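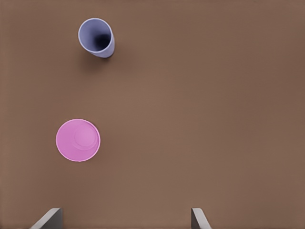 把持動作シミュレーション評価規程の整備 中間進捗報告書

提出先:Gunnlaugsson財団 技術助成部
受託者:Primamska機構 運用基準室
作成責任者:Kátia Rangel
提出日:2022年5月28日

報告の範囲

本報告書は、卓上物体の把持・移載を対象とするシミュレーション評価について、受託者が策定中の運用規程(以下「規程」)の進捗を記載する。対象期間は前回報告の翌日から提出日までとする。実機を用いた安全評価、協働運転時の接触力の測定、移動台車との連携は契約の範囲外であり、本報告書では扱わない。

規程は、シーン定義、記録、判定、変更管理の各編と附属書からなる。このうちシーン定義編と記録編は内部審査を終え、第2版として配布した。判定編は改訂案を評価実施者に回付中である。変更管理編は条文の骨子のみ確定している。附属書は用語集と記入様式で構成し、本文の確定に合わせて更新する。

前回報告以降の主な変更

前回報告の時点では、シーン定義ファイルの記載項目は評価実施者の裁量に委ねていた。このため、同じ課題名で実施した評価であっても、物体の初期姿勢の与え方、視点の位置、照明の設定が実施者ごとに異なっていた。Merlow試験室とBornska事業所がそれぞれ提出した結果を突き合わせたところ、課題名と物体名は一致していたが、容器の向きの規定がなく、結果の比較に使える状態ではなかった。

第2版では、必須項目を41件に整理し、未記入の項目があるファイルは評価に使用できないものとした。既定値の暗黙の適用は認めない。既定値を用いる場合も、値そのものをファイルに書き出す。この規定により定義ファイルは長くなるが、Merlow試験室からは、過去の評価を再実行する際に旧版ソフトウェアの既定値を調べる作業が不要になったとの回答を得ている。

シーン定義編の要点

物体の初期配置は、天板座標系における位置と姿勢で記述する。「左奥」「手前」のような語による指定は注釈としてのみ許容し、判定の根拠には用いない。座標系の原点、軸の向き、単位は定義ファイルの冒頭で宣言する。視点画像上の左右と天板座標系の左右が一致しない構成では、その対応関係を注釈欄に記す。

カップ、椀、円筒容器のように開口を持つ物体については、正立、倒立、横倒しの別を姿勢値とは独立した項目として必ず記入する。姿勢値から導出できる情報ではあるが、モデルごとに基準軸の取り方が異なり、姿勢値だけを読んで開口の向きを取り違えた事例がBornska事業所で発生した。独立項目と姿勢値が矛盾する場合、ファイルは不適合として差し戻す。

天板の外観は、無地、模様あり、写真質感の区分で宣言する。無地の天板で実施した評価を模様ありの天板に対する性能の根拠として引用することは禁止する。逆方向の引用も同様とする。この条文には評価実施者から、区分が粗いとの意見が出ている。受託者は区分の細分化を検討したが、現時点では区分を増やすと記入の揺れが増えると判断し、代わりに質感ファイルの識別値の記入を求めることとした。

光源については、方向、強度、影の描画の有無を記録する。環境光のみの設定は使用できるが、その旨を明示する。影の輪郭のぼかし処理は描画方式に依存するため、描画方式の名称と版を併記する。描画方式を変更した場合は、物理計算の設定に変更がなくても別条件として扱う。

視点は、固定視点と手先視点を区別する。手先視点では、指先が視野に入るかどうか、指の開き量の初期値、手先座標系に対する視点の取り付け位置を記入する。視野中心と把持中心が一致しない構成は認めるが、ずれの値を省略してはならない。視野内に指先が入る構成で、画像から指先を消去またはマスク処理した場合は、処理前後の画像をともに保存する。

色の名称は、物体の識別に使用しない。物体には識別番号を付し、色は数値で記録する。言語指示を入力とする課題に限り、指示文に含める色名とその対応物体を対応表に記載する。紫系と桃色系のように呼称が実施者によって分かれる色については、対応表に許容する呼称を列挙する。列挙されていない呼称を用いた試行は、成功・失敗のいずれにも算入せず、無効として記録する。

記録編の要点

各試行について、開始時の画像、終了時の画像、関節値の時系列、指の開き量の時系列、物体姿勢の時系列を保存する。開始時の画像は、制御器が最初の指令を出す前に取得したものに限る。物理計算が静定する前に取得した画像は開始時の画像として認めない。静定の判定条件は定義ファイルに記載し、実施者が試行ごとに変更してはならない。

1課題あたりの試行数は400とし、乱数の初期値は事前に登録する。途中で評価を打ち切った場合、打ち切り時点までの記録を破棄せず、打ち切り理由を所定の様式で提出する。乱数の初期値を差し替えての再実施は、差し替えの承認記録がある場合に限って認める。承認は運用基準室が行い、評価を受ける制御器の開発担当者は承認に関与しない。

記録の命名については、課題識別番号、定義ファイルの版、乱数の初期値を含む形式に統一した。担当者名や実施場所をファイル名に含めることは禁止し、必要な場合は別の管理台帳に記入する。前回報告で指摘を受けた、同一名称のファイルが上書きされる問題は、保存先を書き込み後変更不可の領域に移すことで対処した。Merlow試験室では移行が完了している。Bornska事業所では旧保存先からの転送が残っており、転送完了まで新規の評価結果は受理しない。

画像のみを報告書や発表資料に用いる場合も、対応する試行記録を参照できる状態にしておく。単一の画像は、把持の成否、物体の静定、接触の有無を示す根拠として用いない。指先が物体の近くに写っている画像を「把持直前」と表示する資料が過去に存在したが、時系列の裏付けがないため、同種の表示は第2版の配布後は認めていない。

シミュレーションで得た画像を資料に掲載する場合は、資料のいずれかの箇所に、シミュレーションによる出力であることを記載する。実機の写真と同一ページに並べる場合は、個々に区別できるようにする。本報告書に掲載した画像はシミュレーションによる出力である。

判定編の改訂状況

判定編では、課題の結果を成功、失敗、無効の3区分とする。従来用いていた「部分成功」は廃止する案である。部分成功は、物体を持ち上げたが目標位置に置けなかった場合、目標位置に置いたが姿勢が条件を外れた場合、隣接物体を動かした場合などを一括しており、集計値の意味が実施者によって異なっていた。改訂案では、これらをすべて失敗とし、失敗要因コードを付す。

失敗要因コードの付与は自動判定を原則とする。自動判定で要因が定まらない試行は、開発に関与していない判定者が時系列記録を確認して付与する。判定者が画像だけを見て要因を推定することは認めない。判定者間で付与結果が一致しない場合は「要因未確定」とし、多数決による決定は行わない。

隣接物体への接触の扱いについては、意見が分かれている。Merlow試験室は、対象物体の移載に成功していれば接触の有無を問わない案を支持している。Bornska事業所は、隣接物体の変位が許容値を超えた場合に失敗とする案を支持している。受託者は後者を改訂案の本文とし、前者の集計方法を参考値として併記できるよう様式を修正した。許容値は物体の種類別に定める必要があり、底面に対して重心の高い容器についての根拠資料が不足している。追加の感度解析を実施したうえで値を提示する。

無効の適用範囲は限定した。無効とできるのは、物理計算の発散、定義ファイルとの不一致、記録の欠損、および前述の色名に関する規定に該当する場合である。制御器の応答停止は失敗とする。初期配置が把持困難であることは無効の理由にならない。初期配置の生成段階で、手先の到達範囲外に置かれた物体を除外するか否かは、課題ごとに事前に宣言する。

不適合と是正

対象期間中に実施した内部確認で、以下の不適合を記録した。

不適合A:定義ファイルに記載された摩擦係数と、実行時に読み込まれた摩擦係数が一致しない。原因は、物体モデル側の設定が定義ファイルの値より優先されていたことである。是正として、実行時の値を書き出し、定義ファイルと照合する処理を起動手順に加えた。照合に失敗した場合、試行は開始しない。該当する過去の評価結果は公開資料から取り下げた。

不適合B:開始時の画像と物体姿勢の記録時刻がずれていた。原因は、描画周期と物理計算周期の同期設定の漏れである。是正として、両者に共通の計算ステップ番号を付した。時刻による対応付けは補助的な用途に限る。是正後の確認は完了した。

不適合C:判定者が、担当する制御器の名称を知り得る状態で判定を行っていた。記録の閲覧画面に名称が表示されていたことによる。表示は削除したが、ログの書式から制御器を推定できる可能性が残る。書式の統一は変更管理編の確定後に行う。本件は是正継続中として扱う。

変更管理編の骨子

ソフトウェア、物体モデル、描画方式、判定処理のいずれかを変更した場合、変更前後で基準課題を再実施し、結果を対で保存する。基準課題は、無地天板上の容器の把持・移載とする。単純な配置を選定したのは、変更の影響を物体の重なりや遮蔽の影響から分離するためである。遮蔽を含む課題は基準課題とは別に維持する。

変更の分類は軽微と重大の2区分とし、分類の判断根拠を記録する。画像の画素値に影響する変更は、変化量にかかわらず重大とする案を採った。描画方式の版更新が該当し、再実施の負荷が大きいとの懸念が示されている。負荷の見積りは、計算機の利用実績に基づき次回報告に含める。

旧版の規程に基づく評価結果は、旧版の結果である旨を表示して引き続き参照できる。旧版の結果を新版の条件に換算することは認めない。

課題と対応

実機評価との対応関係については、規程の適用範囲を明確にする必要がある。シミュレーションでの成功率を実機の性能として記載した資料が、関係者の草稿段階で確認された。規程の適用範囲の条に、シミュレーション結果の記載方法に関する文を追加し、実機性能への言及には実機の試験記録を要求する。草稿は訂正済みであり、外部には提出されていない。

用語の統一にも遅れがある。「把持」「保持」「接触」の定義は確定したが、「落下」と「置き」の境界が未定である。指を開いた時点の物体底面と天板の間隔によって区別する案を検討している。間隔の測定方法は、底面が平坦でない容器について別に定める。英語版およびポルトガル語版の用語は日本語版の確定後に対応させる。

予算と体制

支出は計画の範囲内であり、費目間の流用はない。感度解析に伴う計算機利用料は予備費からの充当を予定し、充当申請書を別途提出する。作成責任者および運用基準室の体制に変更はない。

次期の作業

判定編の回付意見を取りまとめ、確定案を作成する。Bornska事業所の記録転送の完了を確認し、評価結果の受理を再開する。隣接物体の変位許容値に関する感度解析を実施し、結果を技術資料として提出する。変更管理編の条文化を進め、全編を統合した規程の提出期限は、契約どおり12月とする。

貴財団に確認を求める事項は次のとおりである。判定編における「部分成功」の廃止を、既に公表済みの年次資料の集計様式に反映するか否か。反映する場合、過去の集計値は再計算せず、版の異なる値として並記することを提案する。回答は作成責任者宛てに文書で受領したい。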